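4.2 Surface pattern and the lost-object problem

I came to this question through my own kitchen. When we moved into the flat in Momden, the counters were a busy speckled stone, and for the whole of that first January I kept losing things on them. A white pill, a clear bottle cap, one earring back. They were right in front of me and I'd pat around for ages before I found them. So when Hiba Hijazi and I sat down to plan the household part of the study, I already had a hunch (and a grudge!) about patterned worktops.

Our 70 households kept a diary of what we ended up calling lost-object episodes, meaning any time a person knew an item was on a surface and still had to search for it. We got 374 usable entries. I read every one of them, mostly at the kitchen table with a cup of tea going cold, and they're a lovely pile of small domestic misery. One man in Plesberg wrote half a page about a contact lens.

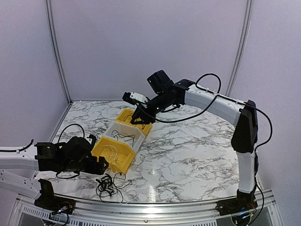

Figure 3. White marble-patterned tabletop with gray and black veining.

Pattern matters in these entries, but I think people blame the wrong patterns. Almost everyone we talked to pointed at speckle first, and speckle is bad, sure. Marble-look surfaces get a free pass because they read as calm. Look at the tabletop in Figure 3, though, with gray and black veins running over white. A vein is a line, and a lot of what we put down in a kitchen or a workroom is also more or less a line: thread, a hair tie, a twist tie, a charging cord, a bobby pin. Diary keepers with veined surfaces wrote about exactly those items again and again. Saodah Liem, who coded the entries with me, started calling them "vein mimics," and the name stuck.

We should be careful here. We didn't measure the pattern in anybody's home. People picked their surface from a printed card with 7 swatches, and "marble, veined" covers everything from a faint gray wisp to something that looks like a road map. I went back and forth on whether to split that group after the fact and decided against it, mainly on the advice of Hussam Dabbas, who has talked me out of worse ideas. The split would have left us with tiny groups and a story I already wanted to tell.
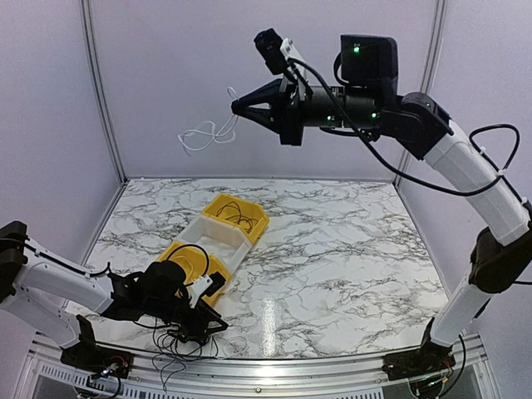 What I can say is that the veined group and the speckled group lose different things. Speckle eats dots: pills, seeds, screws, beads. Veins eat strings. Plain surfaces mostly lose whatever matches their color, and those searches were described as short and a bit embarrassing. I'd expected the plain group to come out as the clear winners, but several of them complained that every crumb showed, and one woman from Allby had covered her plain white counter with a patterned oilcloth for that very reason. She then lost a sewing needle on it.

Lighting came up too, more than we'd planned for. In 26 entries the writer mentioned glare on the worktop without being asked. We hadn't put a glare question on the diary sheet, so I can't tell you how often it was there and just didn't get written down. Mahsa Ghaffari has since added one to the revised sheet, right below the swatch card, along with a box for time of day. I wish we'd had both from the start, as my own worst searches were always before seven in the morning with the under-cabinet light on.

The next section takes up trays and mats, where the diaries disagree with each other quite a lot.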